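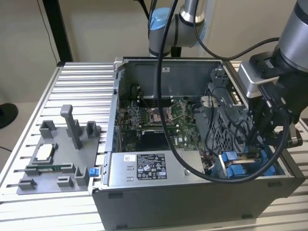
The two-arm cell with an open tower on the slatted table, fixture plate to its left.

Tulteo cell: what to budget for

I wrote this README for labs pricing a cell like ours — the arms were the easy part! What surprised me was all the small stuff. Figures are in US dollars.

Fixture plate, printed, with holders: 39
Spare gripper fingers, per set: 83
Wrist camera, mount and cabling: 1189
Table, extrusion top: 1900

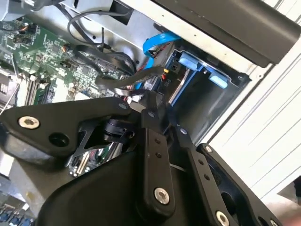

Ekua Aidoo

Plan on extra gripper fingers. Cables near the drive bay (the blue SATA one especially) leave very little room, so I'd order two sets up front. Our next quote, from Vestitz, is due in August and I'll update the prices then.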